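# Why Do We Fold Our Clothes?

Have you ever pulled a T-shirt out of a drawer and found it so wrinkled that it looked like an old paper bag? Most of us have, and some of us have worn it to school anyway. Folding is one of those jobs that grown-ups keep asking about, and it can seem a bit silly when you are only going to unfold the shirt again tomorrow. But there is a lot going on inside a folded shirt, and once you know about it the job gets more interesting (well, a little more interesting, anyway!).

Let's start with the cloth itself. If you look at a T-shirt through a magnifying glass, you will find rows and rows of tiny loops of thread, all hooked into one another. That is called a knit, and it is the reason a T-shirt stretches when you pull it over your head and then springs back again. In a good sturdy T-shirt, the threads are usually made of cotton, and cotton starts out as fluffy white puffs on a plant.

Now, wrinkles. When cotton is squashed into a ball and left there, its little fibers settle into whatever bent shape they were squashed in, especially if the cloth is still a bit damp. Leave a shirt in a heap overnight and by morning it has pretty well made up its mind. A fold is a kind of bend too, of course, but it is one you get to choose, and you can smooth the rest of the cloth flat around it.

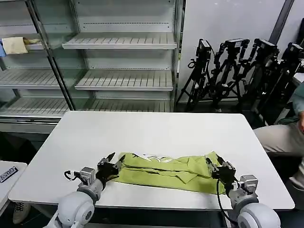
A table is a wonderful helper for this, because it is flat and firm and wide enough to spread a shirt out on. Beds are all right, but they are squishy, and the cloth sinks in just when you want it to lie still. You can fold a shirt the long way first, so that it turns into a long, flat bundle, and then make the bundle shorter. Hold both ends while you straighten it and the middle won't slide away from you. Don't worry if the collar ends up somewhere funny or a flap pokes out. Open it up and have another go.

Carla Hijazi, who runs the Saturday-morning-style craft club at the Irkbridge library, teaches folding in 3 steps, and she says them in a sing-song voice so they stick:

1. Lay it flat and pat it smooth.
2. Fold it long.
3. Fold it short.

She once had a group of 14 children fold every shirt in the dress-up box, and the pile came out beautifully, apart from one pirate shirt with so many ruffles that it had to go on a hanger.

Folding saves space, too. A crumpled shirt is full of little pockets of air, and air takes up room in a drawer just as surely as socks do. Press the air out and you can fit in more shirts, and find the one you want without digging.

If you'd like to try an experiment, take two clean cotton T-shirts. Fold one neatly and scrunch the other into a ball, then leave them both until the next morning. Which one would you rather wear? Draw what you find, wrinkles and all, and put your drawing up on the wardrobe door.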